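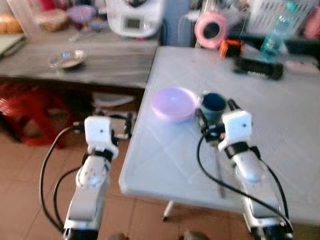
About Tanditora

Tanditora is a small workshop for household robot arms. We teach pairs of arms to do kitchen and table work, and we test them until we know how they fail. The company was started by Alcides Sales and Bevan Stubbs, and today we are seven people.

Why we work the way we do

Many visitors ask us about the Liapis fault, so we prefer to tell it on our own page. In April one of our right arms, running the Liapis control software in its old version, lost the signal from its wrist camera during a table-clearing test. The arm should have stopped. It continued with the last picture it had received, closed the gripper on the side of a bowl and pushed until the bowl broke. A piece of it cut the hand of Bevan, who was standing too near with the stop button on the other side of the table. The cut was small, but we stopped all work for six weeks.

We found two causes. A camera cable had been bent too many times at the same joint, and the software did not check how old a picture was. The second cause was our own mistake and the more serious one.

What we changed

Every arm now stops when its camera picture is late. Cables are replaced after 1000 hours of movement, also when they look good. The stop button is on a long lead and stays in the hand of the person who runs the test. For practice we use plastic dishes - glass and ceramic come only at the end, and with nobody inside the marked area.

Since the restart we have completed 2979 test runs. The arms still drop spoons, and sometimes they miss a cup, and each such case is written in the fault book. Our customers, Gullix and Jadberg among them, can read the book whenever they wish.

Visits are possible by appointment. Please write to Alcides first, and wear closed shoes.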